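Members' Newsletter
Food and Cookery Section
February 20, 2020

Spring Preserving Course: Arrangements and Enrolment

The Wunier Cookery Institute is pleased to confirm that its spring course in pickling, curing and preserving will return in April. The course was last offered under the previous kitchen programme and has been rewritten in full. Members who attended the earlier version are welcome to enrol again, as very little of the former material has been kept.

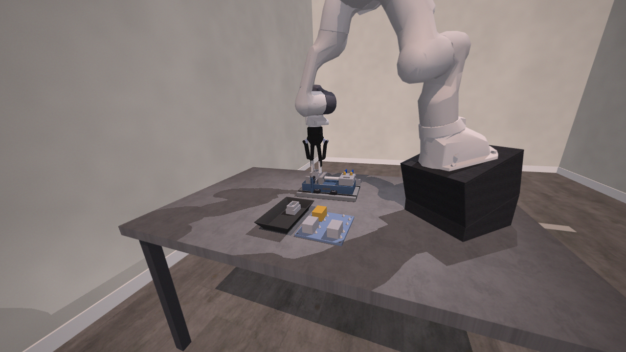 Image: Wunier Cookery Institute picture library

The course will be led by Trí Hứa, who joined the teaching staff from the Teltov dining rooms, where he had charge of the cold larder. Mr Hứa will teach all sessions in person. His approach places weight on salt, time and clean equipment, and members should expect to do a good deal of chopping before they reach the more rewarding stages.

The opening sessions deal with quick pickles: cucumber, red onion, radish and carrot in seasoned vinegar. Members will compare malt, cider and rice vinegars and will learn how to adjust sugar and salt to suit each. From there the course moves to fermented vegetables, beginning with white cabbage and continuing with a mustard leaf pickle which Mr Hứa learned from his family. Members will take their own jars home and are asked to keep a short written record of smell, colour and taste, to be discussed at the following session.

The middle part of the course is given over to fruit. Seville oranges will be out of season by then, and the marmalade session will therefore use lemons and grapefruit. Rhubarb will be preserved with ginger. Those who have had difficulty with setting points in the past may bring a jar of their own jam for assessment, clearly labelled with the ingredients and the date on which it was made.

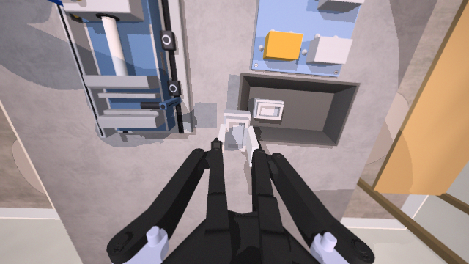 The final sessions cover oily fish and a simple cured pork loin. Curing will be carried out under refrigeration throughout, and the Institute's written guidance must be followed without variation. Members who are pregnant, or who have been advised to limit their intake of salt, should speak to the enrolment office before booking. A vegetarian alternative, consisting of salted lemons and pickled aubergine, may be taken in place of either session if requested at the time of enrolment.

There are 68 places in total, divided between the daytime and evening groups. The fee is £70 for members and includes all ingredients, jars and lids. Aprons may be borrowed, but knives may not, and members are asked to bring a cook's knife and a small paring knife, wrapped or sheathed for travel. Places will be allotted in order of application. Fees are returnable in full up to two weeks before the first session.

The Institute records its thanks to Shokri, the spice merchants, for the supply of mustard seed, coriander seed and dried chillies, and to Gadon Farm, which has agreed to provide cabbages and roots throughout the course. About 3000 recipe booklets have been printed for the year's preserving work. Each enrolled member will receive one, and further copies may be bought from the office while stocks last.
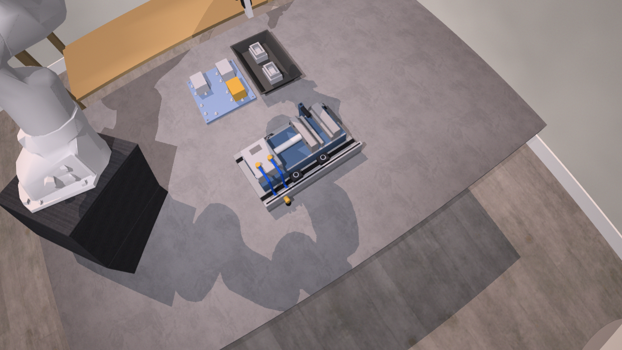
Members are reminded that jars from previous courses remain on the shelves of the cool store. Any jar bearing a member's name should be collected before the start of the new course. Unnamed jars, and those on which the label can no longer be read, will be discarded when the shelves are cleared.

Enrolment forms are available from the office and should be returned with payment and a note of any food allergies. Members should state whether they prefer the daytime or the evening group, and whether they would accept a place in the other if their first choice is full. Written confirmation will be sent to all applicants, together with joining instructions and the list of equipment.

Enquiries about the content of the course should be addressed to Mr Hứa, care of the enrolment office.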